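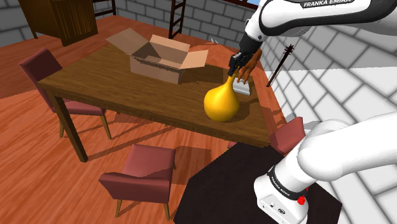
Yellow vase on the long brown table

August 23, 2020

So I have had the new Kumer album on repeat for nearly 15 days now, and I think I'm finally ready to talk about it! I'll admit I was a little nervous going in. Their last record got me through a really long winter, and when you love something that much you kind of dread the follow-up. My friend Keisha Tran sent me the first single back in July and I let it sit in my messages for two whole days before I pressed play (she was not impressed with me).

The album is called Ullent, and it opens with a slow one, "Hirkis," just piano and that low, scratchy voice for the first minute or so before the drums come in. I wasn't sure about it the first time. By the third listen I was sitting in the car in my own driveway waiting for it to finish, with the ice cream melting in the back seat. There's a little breath right before the last chorus that they could easily have edited out, and I'm so glad they left it in.

Track 4, "Porch Light," is my favorite by a mile. It's the kind of song you think you already know – the melody goes exactly where you want it to, and then the guitar comes in over the top and it gets me every single time. I've been singing it while I do the dishes, badly, and my poor family now knows all the words too.

I do have a couple of complaints. "Room 202" goes on forever, and the talking part in the middle sounds like somebody left a phone message on the wrong machine. I've tried to love it and I skip it now. The middle of the album gets a bit sleepy in general, three slow songs in a row, and I would have moved "Saltwater" up to wake everybody up. It has handclaps! Put the handclaps where people need them!

The guest singer on "Ông" is Hidayah Lumbantobing, who I had never heard of before this, and oh my goodness, her voice. The song is about a grandfather teaching somebody to ride a bike, and she sings the second verse so quietly that I had to turn it up. I went looking for her own music that same night and found one short EP, which I bought right away. If you only try one song from this whole review, please make it that one.

I bought the download, and then of course I bought the CD too, mostly for the lyric booklet. The print is tiny and it's pale gray on white, so bring your reading glasses. The lyrics for the hidden track aren't in there, so if any of you have figured out what the line after "carry me over" is, leave me a comment, it's driving me crazy.

I'm giving it 4 stars out of five. Next up is the live record Keisha keeps bugging me about, as soon as I can stop playing "Porch Light."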